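Community | Food & Garden
August
By Fiachra Noonan

The Darnby community pantry will open an extra evening a fortnight from the start of next month, after a winter in which the shelves were emptied faster than anyone on the roster had seen before.

The pantry, which has run out of the old Scout hall behind Zundbridge Road for a good many years now, has been handing out dry goods, tinned fruit and whatever the local gardens can spare to roughly 70 households a week. Coordinator Ans Martens told me over a very welcome cup of tea that families with two people in work are now coming through the door as well, often a bit shy about it the first time, and that the daytime hours simply didn't suit them.

"They'd ring up and ask if a neighbour could collect for them," she said. "We'd always say yes, of course, but you'd much rather see people yourself and have a yarn."

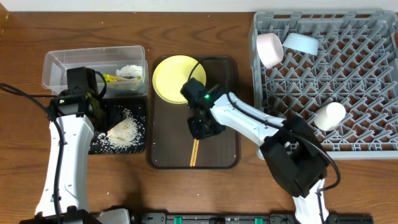 The new session will run from 5.30pm until the last person has been looked after, and there'll be soup on the stove for anybody who'd like to stay. Emmett Gallagher, who retired from the bakery last year and plainly hasn't got the hang of putting his feet up, has offered to bring bread.

Money for the extra power and for a second fridge came from the autumn fair, which raised $3580, a lovely result given how hard it rained that morning (the cake stall had to be carried indoors, trestles and all!). Okeke Hardware has also given shelving for the back room, and Somtochukwu Yusuf and her brother-in-law spent a weekend putting it up.

What the pantry would most like now is rice, oats, long-life milk and nappies in the bigger sizes. Clean jars with lids are handy too, although Ms Martens asks, very politely, that people soak the labels off first.

Donations can be left in the blue tub by the side door on any weekday before 4pm. Anyone wanting to help with the evening session can put their name on the sheet inside the hall.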